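I got into lemons through marmalade, so this entry leans toward the kitchen more than the orchard. A lemon is the sour yellow fruit of a small evergreen tree in the citrus family. The tree has thorns, shiny leaves and white flowers tinged with purple, and it can bloom and carry fruit at the same time - mine does it every year and I still go out and stare at it!

## Where lemons come from

The lemon is a hybrid, a cross between the citron and the sour orange. It most likely got its start somewhere in northern India or nearby, and it traveled west with traders over a long stretch of time. By the Middle Ages it was grown around the Mediterranean, first as a garden ornament in a lot of places and only later as something you'd squeeze over your fish. Spanish ships took seeds across the Atlantic, and California and Florida both went on to have big lemon businesses (Florida's was badly hurt by freezes in the 1890s).
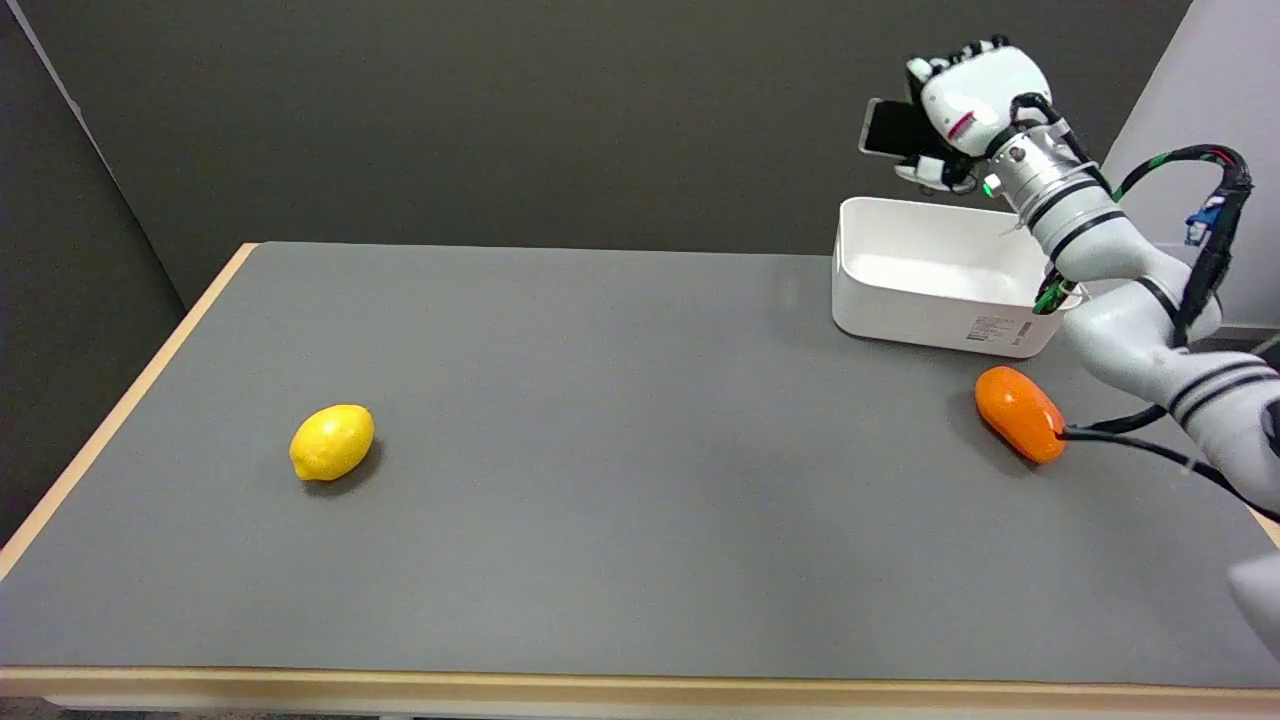 Why do some lemons give so much more juice than others?

Mostly it comes down to the skin. A thin-skinned lemon that feels heavy for its size has more pulp inside, and one with a thick, bumpy rind has more pith. Rolling it under your palm before you cut it helps too.

## Common kinds

**Eureka** is the one most American stores carry. It fruits more or less all year and has a little neck at the stem end.

**Lisbon** looks so much like Eureka that I can't tell them apart once they're picked. The tree is thornier and handles cold and wind better.

**Meyer** is rounder and sweeter, with a thin skin that bruises if you look at it wrong. It's a cross with a mandarin-type orange in it somewhere, and I love it in cake, but I wouldn't use it for canning because the acid is lower.

## Growing one in a pot

I bought my tree at Quintero, the nursery out on the Caklow road, and it has lived in a pot ever since. Lemons want sun, good drainage and regular feeding. They don't like wet feet. I bring mine indoors in December and put it by the south window, where it drops a few leaves and sulks, then picks up again. 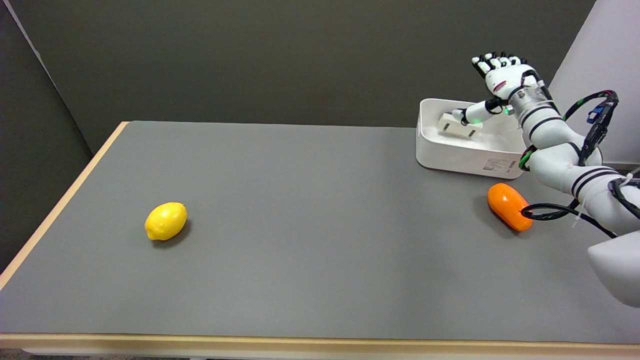

*Page kept by: Soltis Garden Club, Fruit and Kitchen Group*

## In the kitchen

Lemon juice is around five or six percent citric acid, and that's what makes it so handy. It keeps cut apples from going brown, curdles milk for a quick buttermilk stand-in, and wakes up a dull soup. The zest is where the perfume lives - take only the yellow part, since the white pith underneath is bitter. For marmalade you want that pith, though, as it's full of pectin. My last batch took 275 grams of peel and 60 minutes of simmering, and it set like a dream.

Whole lemons keep a week or so on the counter and several weeks in a closed bag in the fridge. The juice freezes well in ice cube trays.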